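4. Setting up the sorting board

The Plidis catalog calls this board "self-leveling." We have put together over 20 of them and have yet to see one level itself. Do the steps below anyway.

1. Wipe the table top with a dry cloth. Grit under the board will make it rock.

2. Lay the board down with the long grain running left to right as you face it.

3. Fix the two front corners. Tighten each side a little at a time, and stop when the board no longer shifts under your palm.

CAUTION: The Kouris leaflet says to tighten "until firm." Firm to whom? Kosmas Tzanetos split a corner in February by following that advice.

4. Put out the colored blocks. Scatter them. Straight rows look nice and make the sorting exercise far too easy.
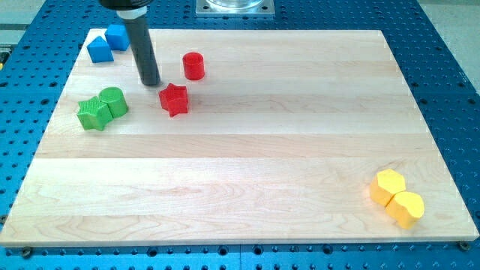 Fig. 14. Maple-strip board on the perforated table, blocks set out.

5. Check the far edge. A block that hangs over the back of the board should be pushed in before you begin, unless your exercise sheet asks for it there.

6. Look at the colors under the light you plan to work in. The box promises they are "unmistakable in any light" - we would test that for yourself at 5 p.m. in winter.

NOTE: Streaks and knots in the maple are part of the wood. Stevach sells an oil (part 1231) that is supposed to even them out. We tried 2 coats on a spare board and could not tell it from the untreated one.

NOTE: Gunivix blocks are sold as a direct replacement. Compare one with your own set before you buy a full box.

To put the board away, collect the blocks first, then loosen the front corners. Store it flat.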